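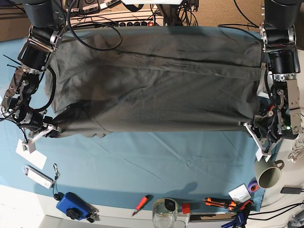 Folding work pants without the crease wandering off

Zetville Home Forum > Laundry and Closets

drorov_dad
OK so I fold on a table now instead of the bed, and shirts are fine, but pants are driving me nuts. The dark gray ones I wear to work come out with one leg longer than the other every single time. I lay a cloth down first so they don't slide around. What am I doing wrong? I have a 29 inch shelf and they have to fit on it.

manee_c
Hold them by both ends and pull before you put them down! My mother (Mrs. Chareonsuk to the whole street) made us do it with every pair, even pajamas. Waist in one hand, hems in the other, a good tug so the seam runs straight, and then lower the whole thing at once. If you drop one end first you've already lost.
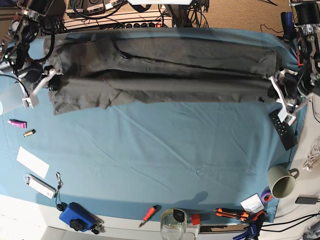
Gray pants pulled out lengthwise over the light blue cloth, both ends held up.

nipon_s
Gonna disagree with Manee on this one. Tugging is fine for cotton, but anything with stretch in it just springs back and you get ripples at the hem. I lay mine flat and smooth from the middle out with my palms. Takes me 2 minutes a pair, sure, but they stay put.

manee_c
Two minutes a pair?? Nipon, I have four kids.

drorov_dad
Mine have a bit of stretch I think. The tag washed out ages ago. Tried the tug last night and the seam did come out straighter, but the hem is still kinda wavy.

blazena_g
Wavy hem is a drying problem, you're not going to fold it out. Hang them by the cuffs while they're damp. Also please clear the table first, the lot of you. I can't fold next to chargers and pens and mail, I end up with half of it inside a pant leg.

nelludov
What about the floor? I've got carpet and way more room down there than on any table. Did it like that for years. 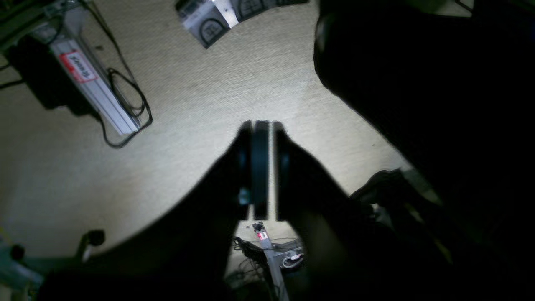

Beige carpet, fine texture, cables down at one end.

blazena_g
Carpet grabs the fabric and leaves fuzz on anything dark. And your knees! No thank you.

nelludov
My knees are 90 years old and doing great, thanks. (OK, not really 90.) Fuzz is a fair point though, I do go through a lot of lint rollers.

yaowalak_p
Team table here. I'd take a cloth with some grip to it over a slippery sheet any day. I got a cheap piece of felt from the Thepsuriya market and it lives on my folding table. Dark stuff shows up well against a bright color too, so you can see if your edges line up.

nipon_s
Felt is good. Only thing I'd say is don't let the clothes pile up on it while you're doing something else. Ten minutes in a heap and the folds set in and you're back to smoothing.
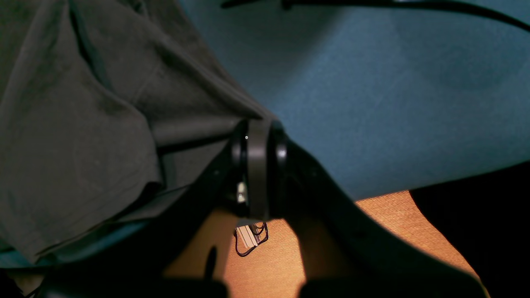 Gray-olive fabric hanging in folds, teal-blue next to it.

manee_c
Ten minutes, come on. I leave a heap until Wednesday and it all shakes out fine.

yaowalak_p
Depends on the fabric, Manee. Linen would never forgive you.

drorov_dad
Update: hung them by the cuffs like Blažena said, then did Manee's tug, then Nipon's palms for the last bit near the hem. Legs match! They're still too wide for the shelf, so now I'm folding in thirds, and the pocket makes a lump. Does everybody just live with the lump?

blazena_g
Turn the pockets flat before you fold. Lump goes on top of the stack if it's still there.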